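Shirt folding

Shirt folding is the household practice of reducing a shirt to a shape that will stay in a drawer. It is usually the last stage of doing the laundry, after washing, drying and the interval in which the clean clothes live in the basket and are worn directly from it. The aim is a flat, more or less rectangular parcel with the sleeves hidden. Opinions differ on how rectangular it has to be.

Origins

Folding is much older than the shirt as now understood. Linen was kept in chests long before it was kept in closets, and a chest punishes carelessness in a way that a hook does not. The household book of the Clalier estate, begun in 1594, gives a full page to the folding of table linen and one line to shirts, which are to be "layd flat and doubled." Later editors have looked for a fuller account in the book and found a recipe for eels.

The hanger took over much of the work for dress shirts. T-shirts and other knits, which can stretch at the shoulders when hung, stayed with the drawer, and most of the modern literature concerns them.

The unfolded state

A shirt out of the basket rarely arrives in a condition to be folded. Sleeves may be inside out, the hem may be caught up, and the whole may be wrapped around a sock. Folding manuals tend to begin with a shirt already laid out smooth, which leaves the reader to handle the hard part alone. Laying out is generally done by taking hold of a corner or a shoulder and pulling the cloth toward an open part of the table, then working the wrinkles outward with the flat of the hand.
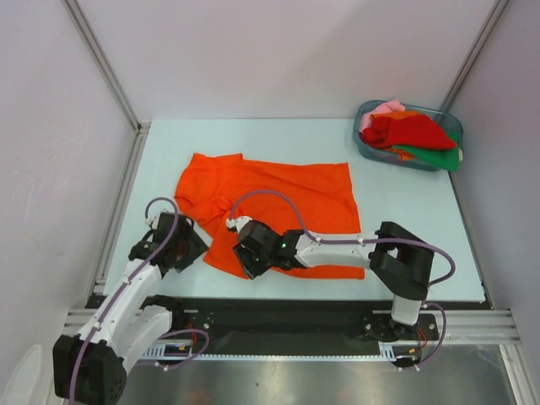 An orange shirt laid out but still rumpled, with a basket of clothes waiting behind it.

The basket is conventionally kept within reach. Clothes piled loosely in it come out one at a time, at least in theory. A garment draped over the rim is by custom considered next, whatever its merits.

Methods

The halving method is the oldest and the least admired. The shirt is doubled lengthwise, the sleeves are turned in, and the result is doubled again from the hem. It leaves a crease down the middle of the chest and is preferred by people who have somewhere to be.

The thirds method, sometimes called the shop fold, brings each side in toward the center of the back before the hem is folded up to the collar. It hides the sleeves and shows the front of the shirt to advantage. The Trultasitz board, a hinged sheet of card sold by mail order, was meant to make the thirds method foolproof. Its instruction leaflet ran to 8 pages.

The upright or file fold carries on until the shirt can stand on its edge in the drawer. Supporters point out that every shirt can then be seen at once. Detractors point out that when one is taken out, the others lie down.

Surface

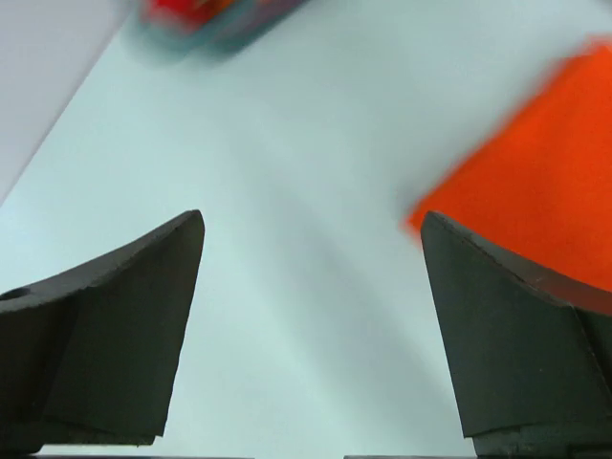

The choice of surface matters more than beginners expect. A bed is large and close to the closet, but it gives under the hand, and wrinkles pushed out of one part of the shirt tend to come up in another. A hard tabletop is better, especially a smooth, pale one with no seams or markings to catch the cloth or distract the eye, though white shirts on such a table have been known to get past their owners. The ironing board is too narrow for anything but children's sizes and is mostly used for holding the pile.

Speed

The domestic appliance maker Toprak once advised its customers to allow 10 seconds per shirt, a figure it dropped from later editions of the manual. The Uveo guide to housekeeping allows 60, with the sock.

See also
Fitted sheet
Ironing
Chair, bedroom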